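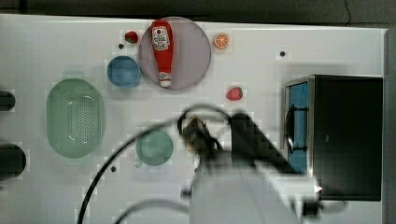 Threads > Robots > Teaching by hand

Merja Vuorinen
Thursday, March 26, 2026

1/ Good evening, friends! I promised you a report on my week of teaching the arm by remote control, so pour yourself something warm, because I do go on.

2/ The way it works at Woketti is that I hold a small controller, the arm copies my hand, and everything gets saved as one demonstration. I did 63 of them this week (my wrist would like a word with somebody).

3/ The hardest habit to learn is going slowly. You reach for a ketchup bottle at home without a thought, but with the arm I have to decide which way the fingers should turn long before I get there, and then keep my nerve!

4/ I threw out 18 runs. Mostly I had stopped halfway to think, and the arm will happily learn to stop halfway and think too. Bless it.

5/ A tip from my old teacher at Mandent, which I pass on with love: move the food to new spots between runs. Strawberry on the left, strawberry on the right, tomato somewhere silly. Otherwise it only learns one table.

6/ Tomorrow I start on the cup, and I'm a bit nervous about that little handle. More when I've had some sleep!

Comments

Lovirness: Do you practice before you hit record?
Merja Vuorinen: Always, 6 tries or so gets me loosened up!
Hämäläinen: My wrist hurts just reading this. Good luck with the cup.

Older Newer Following Search Top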